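Setting up your Faleo label printer

3. Switch it on and wait for the green light. Mine takes forever, so go get coffee!
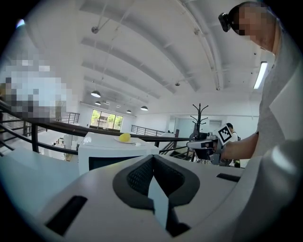 White cabinet, a bit behind the tools.

4. Load the roll, shiny side down (I still get this wrong).
5. Hold Feed until a blank label pops out.

Note: error 654 means the lid's open. Push harder. 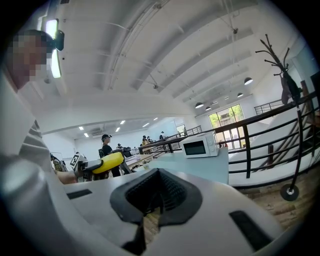
At the tabletop, yellow part tilted up.

Caution: don't pull a stuck label backward. I did, and Svenja Kettler had to fix it.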